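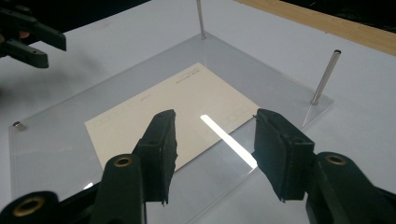

HISTORY OF EVERYDAY PAPERWORK
Handout 5: The Index Card and What It Did to Us

Read before the seminar. The bit on Lindham is long and you may skim it, though the essay question comes from there, so you may want to skim it slowly.

1. Where we had got to

Last time we left the bound ledger in charge of everything. A ledger is a fine thing so long as the world arrives in the right order. Entries go in as they come, page follows page, and if someone called Abbott turns up after someone called Young, then Abbott goes after Young and stays there until the book falls apart. Clerks dealt with this by leaving gaps. They always left the wrong gaps. Anyone who has looked at a parish rate book will know the sight of the letter S boiling over into the space kept for X.

The card solves this by giving each fact its own bit of stiff paper. You can put a new one between two old ones. You can take a dead one out. You can also drop the lot down a flight of stairs, a thing that was hard to do to a ledger in any way that mattered.

2. Before the card was a card

Scholars had been cutting up their notes for a long time before anyone sold them anything to do it with. The usual method was to write on a big sheet, slice it into slips and then keep the slips in a box, a bag, or the pages of another book, from which they fell out. Some libraries in the eighteenth century wrote their lists on the blank backs of playing cards, which were stiff, cheap and all of one size. I like to think of a serious work of theology filed on the four of clubs.

Note the last point about size. It matters more than the stiffness. A slip can be any shape. A card has to be the same shape as its neighbours or it can't be flicked through, and the flicking is the whole machine. Once everyone agrees on a size, someone can sell you a drawer, and once someone can sell you a drawer they can sell you a cabinet, a rod to go through the holes, brass label holders, and a booklet on how you have been doing it wrong.

3. The Lindham catalogue

Our main case is the Lindham Subscription Library, which changed over from ledgers to cards in a single winter. The job was given to Ivars Rozīte, an under-librarian with a very good hand and, to judge from his letters, a very short fuse. He was told to expect 1,055 titles. There were 2,229. The ledgers had been leaving things out for years, mostly novels, mostly on purpose.

His working rules survive, copied on to the inside of a cupboard door:

One book, one card.
Surname first, however grand the person.
No opinions.
Black ink. If you have no black ink, wait.
A card once spoiled is to be torn across, so that it can't creep back in.

The fourth rule was broken by November. The third was broken on the first day, by Rozīte, whose card for a popular book of sermons reads "long". You'll find a typed copy of his cards from A to C in the reading pack. Look out for "see also", which he uses first as a help to the reader and later, I think, as a form of revenge. Follow "Bees" through to the end and see how you feel.

There is a second hand in the catalogue from the letter M onwards, rounder and much faster. Merike Ķēniņš has argued that it belongs to a paid copyist brought in when the money looked like running out before the alphabet did. Ostap Symonenko thinks it is Rozīte's own, written with his feet up. The two of them have been polite about this in print for years. Read both and pick a side. I have one, and I'll keep it to myself until the essays are in.

4. What the card changes

(a) Order becomes something you can change your mind about. In a ledger, order is history: this came, then this. In a drawer, order is a choice, and it can be made again. Firms grasped this quickly. The Holtus seed company kept its customers by surname until someone thought of keeping them by how much they owed.

(b) Things get shorter. A card has edges. People who had never been brief in their lives became brief when they ran out of room. Compare the Holtus letter books with the Holtus cards on the same customers. "We regret that the gentleman has again found himself unable to oblige us" turns into "Won't pay".

(c) People become cards. Here the joke wears thin. Hospitals, police offices and employers all took up the drawer, and a person could be pulled out, read and put back without ever knowing. Firdevs Dönmez is the one to read on this. She points out that the torn-across rule, so sensible for books, was hardly ever used for people. Their spoiled cards were kept.

(d) Somebody has to do the filing. It was low-paid work, often done by women, and it is mostly missing from the proud histories written by the men who owned the cabinets. Indrek Kütt's chapter has the wage figures. It is dry and it is the best thing on the list.

5. For the seminar

Bring something in your own life that is filed in an order, and be ready to say who chose the order. Spice racks are allowed. Phones are allowed but dull.

Come with a view on these:

Is a drawer of cards a book? Rozīte's employers had it bound into the insurance as one.
What does a ledger know that a drawer forgets?
Why does everybody cheat on "no opinions"?

6. Reading

Dönmez, "Kept on File", all of it.
Kütt, "The Filing Room", chapter 2 only.
Symonenko and Ķēniņš, the exchange over the Lindham hands, in the pack.
Tamošiūnaitė, "Slips", if you have an evening spare. She doubts the playing card story and is rather good on why we want it to be true.

Essay titles go up on 15th September. Hand in on paper, stapled, with your surname first, however grand the person.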